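Cereal on the Table: A Talk With the Bendness Pantry

Monday, June 22, 2020

The food pantry in Bendness hands out breakfast cereal twice a week from a former shoe store on Akanda Street. The manager, who asked to be identified only by her job, took over in March, when the number of families on the list went up to 500. We talked in the back room while she set out boxes for the afternoon.

She said cereal was the first thing she changed. Under the old system every bag was packed ahead of time, and a family got whatever box was on top of the pile.

"People were polite about it," she said. "Then we'd find the box on the shelf by the door on their way out. A kid doesn't eat it, so they leave it for somebody else. I'd do the same."

Now the boxes go on a table and people point to the one they want. She keeps the fronts turned toward the line as much as she can. Many of the families read little English, and the picture of the bowl tells them what they need to know.

"You don't have to read anything to know Froot Loops," she said. "The bird does that."
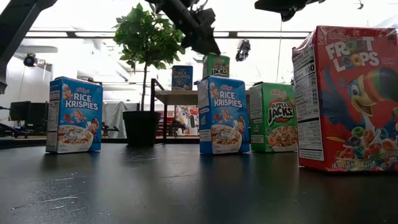
The plain cereals and the sweet ones go out together. She tried putting them on separate tables for a while and gave it up. Parents with small children skipped the sweet table, she said, and then came back to it alone.

Rice Krispies is the one she tries never to run out of. Older people ask for it, and so do parents of toddlers. Apple Jacks depends on the week. "Teenagers, mostly," she said. "They come in for their grandmother and they take the Apple Jacks."

I asked about sugar, which has come up in letters to this paper. She has read the letters.

"There's a label on the side and anybody can look at it," she said. "Some people do. They pick up two boxes and compare, and they take their time, and that's fine. I'm not going to stand there and tell a grown woman what to feed her children."

Each household may take 2 boxes, or 4 if there are more than five people at home. The rule is on a card at the front desk, in three languages. She said she bends it at the end of the day if there is stock left.

Most of the cereal comes from the Zukesside warehouse, and a smaller share from the Vurnia grocery, which sends over boxes with dented corners. The dents bother her less than the dates. She checks every date herself before a box goes out — it takes most of a morning when 100 boxes come in on the same truck.

What she is short of now is milk. The pantry has one refrigerator, and it fills up quickly with eggs and cheese. Shelf milk would solve it, she said, but the last order was only half filled and she has not been told when the rest will arrive.

"Ask me again next month," she said, and went to unlock the front door.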